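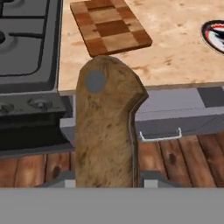
Progress report to the Hasmont Fund: teaching kitchen tasks by remote control
1st December

Dear Sze-wing,

Thank you again for your patience over the summer, and for the kind note you sent after our last report. I'm very glad to say there is a good deal more to tell you this time!

What we have been doing

Since May nearly all our effort has gone into the simulated kitchen. The person teaching sits at the desk with a hand controller, sees the kitchen from the gripper's own point of view, and steers it through the job from start to finish while we record every movement. Picking up the knife by its handle and carrying it over to the cutting board has been our main task, and I will admit it has taken up more of our afternoons than any of us planned. Holding the handle upright between the two fingers looks simple enough, but a small slip of the wrist turns the whole knife, and our early recordings were full of wobbles.

We now have 2,000 recordings, of which 700 are of the knife task. Po-yen Hsu has gone through those one by one (a heroic job, and he was cheerful nearly all the way through) and marked the ones where the teacher hesitated or had to try again. We have kept these, in a folder of their own, as we would like to see whether the robot can learn from a recovery as well as from a clean run.

People

We have trained 11 new teachers at the Sestitz site, most of whom had never steered anything like this before. Kamil Paulík rewrote the beginners' guide for them and it is much the better for it.

What has been slower

The controller's grip button was too stiff, and people's hands were tired after half an hour. The softer replacement came late, so the plate and drawer tasks are behind, with only 34 recordings between them. We hope to catch up by spring and have moved the money set aside for travel to cover the extra teaching hours, as you and I agreed on the telephone.

Do come and have a go yourself when you are next nearby. The kettle is always on.

With warm wishes,
Wen-hsiung Ko
Arix project, Sestitz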